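Speaker notes - Sokby walking tour talk, travel evening, start 7 sharp

Open: hands up who has been to Sokby. Wait. Who only changed trains there. (laugh, hopefully)

Main point up front - small port town, most people give it two hours, give it two days. Old town on the hill, harbor below, steps between. A lot of steps. Say so early, good shoes.

Quick history, keep it SHORT. Harbor wall finished 1853. Before that boats pulled up on the shingle every winter. Fire took the lower streets a few years later, so what looks medieval down there isnt. Upper town is the real old part. Don't get into the guild business, ran over last time.

Route, slow version:
Start at the station, left not right. Right is the ring road.
Fish market before 9 am, after that they are hosing down.
Up the Barbier steps, bench halfway, use it.
Praltine gate at the top. Best view in town, free. Morning light if you want photos, by afternoon you are looking straight into the sun.
Cathedral square. Coffee on the side streets, the square itself charges double and the chairs are bad.
Down the back lane past the rope museum. Small, 5 rooms, worth it on a rainy day.

Bell tower - pause here, people always ask. Closed for lunch. Narrow stairs, no lift, bags left at the desk. Last climb is an hour before closing and they mean it.

Food. Smoked eel on rye, plum cake, the sour white wine. Mention the soup, served only in the cold months. Book dinner in January even, half the places shut and the rest fill up.

Getting around: Wolteo bus goes along the coast, buy the day ticket from the machine, driver wont sell you one. Sit on the sea side going out. The beach at the end of the line is pebbles, warn the families.

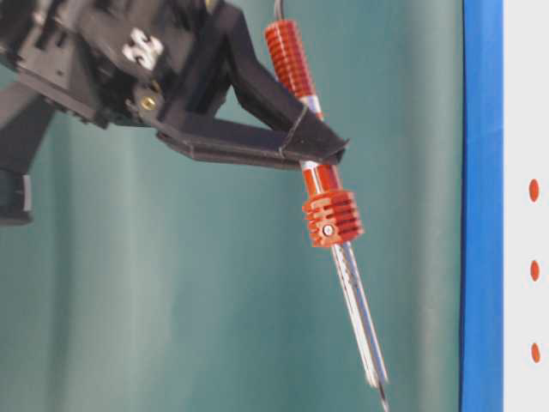
Is one day enough if we are coming off a cruise ship?
Enough for the upper town and a long lunch, but skip the coast bus, it runs late and the ship does not wait.

More if time:
Hill walk behind the town, 2258 feet at the top, half a day, take water. No cafe up there whatever the old map says.
Festival in June, boats with lanterns. Town of 1000 beds and every one taken, so sleep down the coast and take the early bus in.
Cash for the market, cards fine evrywhere else.

Close: handouts by the door, map on the back. Map has the old bus stop on it, tell them it moved to the harbor side. Questions till 8.15 then they need the room.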